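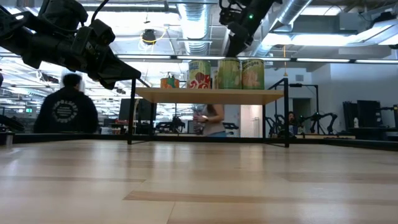 Four containers on the small shelf, one orange and three cans. The can at the right-hand end is labelled "Oranges".

Collport Shelf Set: README

Summary

Collport is a collection of 2084 colour photographs of cans and other food containers arranged on a small shelf. Each photograph comes with a short text record saying which containers are on the board and in what order they stand, read from left to right. It was put together for work on reading shelf order and on telling similar labels apart.

Contents

images/ holds the photographs as JPEG files.
records/ holds one plain text file per photograph, with the same file name.
items.csv lists the 31 containers used across the set, with a short name, a main colour and a type for each.
splits.csv says whether a photograph is for training or testing.
CHANGES.txt is the list of corrections.

The shelf

The shelf is a pale wooden board on thin black metal legs and rails, standing on a light wooden tabletop. There is one board only, so "upper" and "lower" are never used in the records. The space under the board is left out of the records as well. If something is visible through the gap, it is not listed.

The containers

Most of the 31 items are cans. The rest are jars, tubs and short open containers. Several were picked in pairs with labels of the same main colour, as these are the ones people mix up when putting shopping away. Short names follow the printed word where it can be read, and otherwise go by colour and shape, for example "tall can, red and white" or "short container, orange".

Something poking out of the top of an open container is treated as part of that container and gets no entry of its own.

How the records are written

Each record has three lines. The first gives the order of the containers. The second gives the spacing, as either "close" or "spread". The third is for notes and is often blank.

Order is always taken from the camera's side. Where one container stands partly behind another, the front one is written first and the pair is joined with a plus sign. A container lying on its side has "(down)" after its name. A label turned too far round to read is marked "turned", even if the annotator knew the item from another photograph.

Splits

There are 400 photographs in the test part and the remainder are for training. Of the 400, 200 show arrangements in which two containers with the same main colour stand next to each other. These are flagged in the last column of splits.csv, so that they can be scored separately.

Known problems

Green labels cause the most trouble. Early records used "green can" for more than one item, and although these have been gone through again, a few may still be wrong.

Spacing was judged by eye. Annotators did not always agree on where "close" ends, and we would not lean on that line for anything fine.

Light varies between sessions. Shiny labels can lose part of their wording to glare, and the records from March were made before we settled on the "turned" rule, so they sometimes guess.

Use and contact

The set may be used and changed for research and teaching, with credit to the Collport Shelf Set. Please do not use it to judge the quality of any product shown.

Corrections go to Corey Bolger, with the file name and the line that needs changing. Last revised 5th September.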